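Can a machine put the groceries away yet?

Nov 25, 2025

The engineer who runs household testing at Plernex asked not to be named, because the company has not cleared its staff to talk about products. She was willing to talk about chores. We met at the Galitz building, where her group has the ground floor, and spoke for most of an afternoon.

Her short answer to the question people ask most is no. "You can't buy something today that will clean your kitchen while you're out," she said. "You can build something that will do one part of it, on one table, most of the time."

Her group works from a list of 441 household tasks. It was drawn up in August with Clirinside, a home care company that sends aides to older clients and wanted to know which parts of a visit a machine might take over. Each task is written as one line, in the words an aide would use: wipe the counter, fold the dish towels, put the vegetables in the basket.

"The vegetables were supposed to be the easy one," she said. "Then you look at what a vegetable is. A potato is a lump. A mushroom bruises if you squeeze it. A cucumber is longer than the hand that's holding it, so where you grab it decides how it lands."

She said the arm itself is seldom the problem. Arms have been good for years. What takes the time is deciding where to close the fingers and how hard, and then what to do if the thing ends up on top of something else. 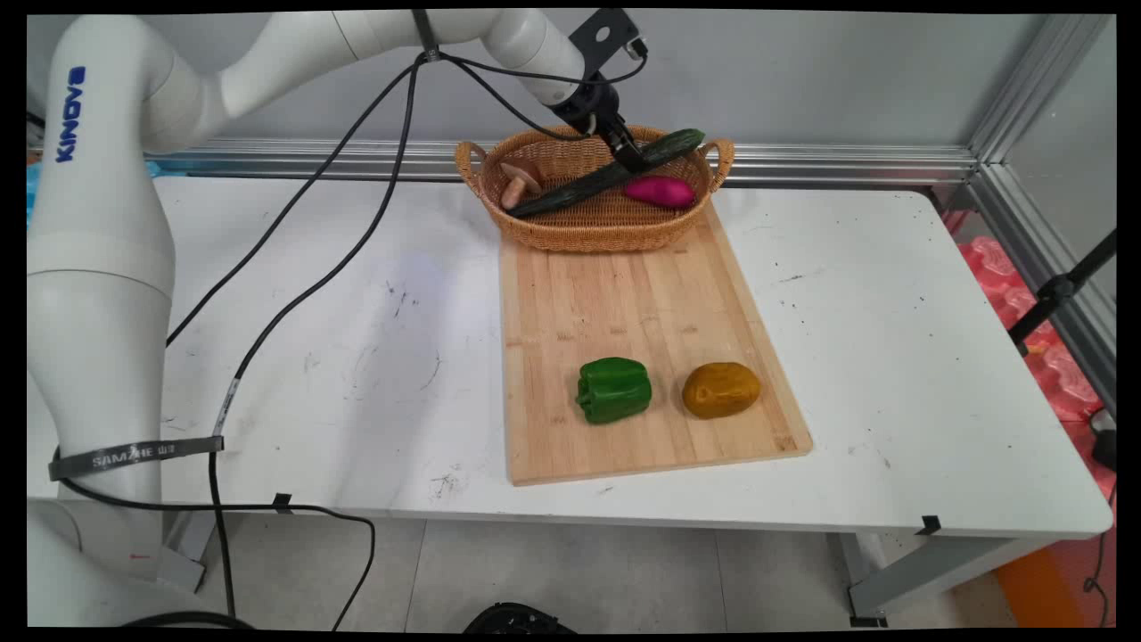
What counts as done

I asked whether a cucumber lying across the top of a basket would count as put away.

"For my mother, no. She'd tuck it in," she said. "For the aide's list, it depends who wrote the line. We had a long argument over that and ended up with two scores, one for in the basket and one for in the basket the way a person would leave it. The second one is a lot lower."

Speed is the other complaint she hears. Visitors watch a pick or two and start looking at their phones. She doesn't mind slow. A machine that takes 11 minutes to clear a cutting board is fine with her if it can be left alone for those 11 minutes, and so far she would not leave it alone.

The shop floor

Before Plernex she spent 3 years at Cuadros, a produce packer, where the work was sorting peppers into trays. She thinks shops and packing lines will get there well before homes do.

"On a line, the pepper comes to you. Same height, same light, same tray," she said. "At home the basket was on the counter yesterday and today it's on a chair with a coat over it."

Even so, the packer kept people at the end of each line. They caught soft spots and split skins that the cameras passed, and they cleared jams. She expects that to stay the same for a long while – one person looking after several machines.

Would she have one in her own kitchen?

"To unload the dishwasher, yes, if it left the glasses for me," she said. "I wouldn't let it near a knife. I'd want it to stop when the dog walks in, too, and I haven't seen one I'd trust to do that every time."

Clirinside gets the next set of results in the new year. Folding towels, she said, is still near the bottom.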